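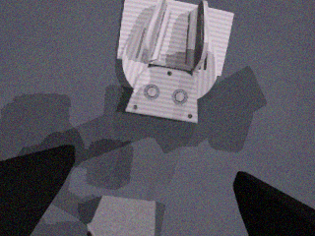
**Fomden Engineering**

August 25, 2020

**1/10**
Fomden has released Illileo 2.9, the latest version of its open-source tool for managing cloud infrastructure from plain configuration files. The release is available to all users today.

**2/10**
The main change in 2.9 is the way Illileo stores state. Earlier versions kept one state file for each project. State is now split by environment, so a team working on staging no longer locks out a team working on production.

**3/10**
Existing projects are not converted automatically. Run `illileo state split --dry-run` first and read the output before running the command again without the flag. The original file is kept in the project folder under `.illileo/backup`.

**4/10**
Plan times are shorter for large projects. Our largest internal project took 19 minutes to plan on the previous version and takes 9 minutes on this one. Small projects will see little difference.

**5/10**
The Nasudora registry is now the default source for modules. Projects that set their own registry address will continue to use it. Modules pulled from Nasudora are checked against a signed list at download time – a failed check stops the run.

**6/10**
Two commands have been removed: `illileo refresh-all` and `illileo import-legacy`. Both have printed a warning since May. Scripts that still call them will exit with an error.

**7/10**
The Fonseca plugin for code editors has been updated to match. It now shows which environment a resource belongs to and marks names that are used twice in the same project. Users of the older plugin should update it before opening a converted project.

**8/10**
Known issue: on Windows, the split command may fail when a project path contains a space. A fix is planned for the next patch release. Until then, move the project to a path without spaces – renaming the folder is enough in most cases.

**9/10**
The previous version will receive security fixes for 10 months. No new features will be added to it. Customers with a support contract may ask their account contact for help with planning the upgrade.

**10/10**
Release notes, checksums and the full upgrade guide are on the Illileo documentation site. Please report bugs through the public issue tracker and include the output of `illileo version` with each report.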